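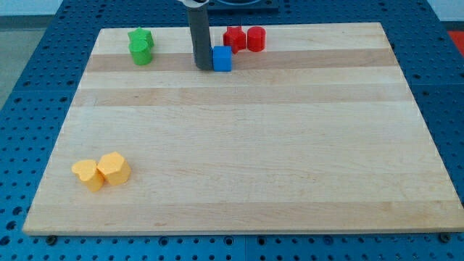
Finding Rattles, Buzzes and Hums Around the House

I love a good mystery noise. Everything solid has a pitch it likes to shake at, and once you know that, you can track down almost any buzz in the house with your ears, your fingertips and a phone.

Start with a tone app

Any free tone generator will do. Plug the phone into a decent speaker, set it to 40 hertz and slide up slowly to 270. Keep the volume moderate! Somewhere along the way the loose thing will start singing, and when it does, stop right there and go touch stuff. Picture frames, lamp shades, vent covers, the glass in the china cabinet. When your hand kills the buzz, you've found it.

Write the number down. My hall vent goes off at 100 every single time, so after I put felt behind it I could play the same tone again and hear nothing but the speaker (such a good feeling).

Listen through something

A long screwdriver makes a great stethoscope. Put the tip on the housing of a pump or a fan and the handle against the bone just in front of your ear. Stay well clear of belts, blades and bare wiring, and tie your hair back. A dry bearing growls. A loose screw ticks.

A wooden spoon works too, only softer, and it's the one I use on the fridge.

Tap your jars and pots

Tap a good stoneware crock with a knuckle and it rings. A cracked one gives a dull clack, even when the crack is too fine to see. Hold it loosely from the inside or stand it on a folded towel while you tap, or you'll deaden the sound. I check all of mine in November before the big baking starts.

Washing machines

Level first, pads second. Rock the machine corner to corner, turn down whichever foot lifts, then tighten the lock nut. I wasted money on rubber pads before doing this and they changed nothing.

If it only shakes on the fast spin, redistribute the load. One bath mat by itself will make any washer walk across the floor, so throw a couple of towels in with it.

What to stuff in the gap

Felt dots for frames and cabinet doors. A strip of foam tape for vent covers. For drawer handles, a drop of removable threadlocker on the screw, or a thin rubber washer if you have one. Blue painter's tape is fine for testing a fix overnight, but peel it off after, it gets gummy.

Updated July 2018. Next up: squeaky stairs!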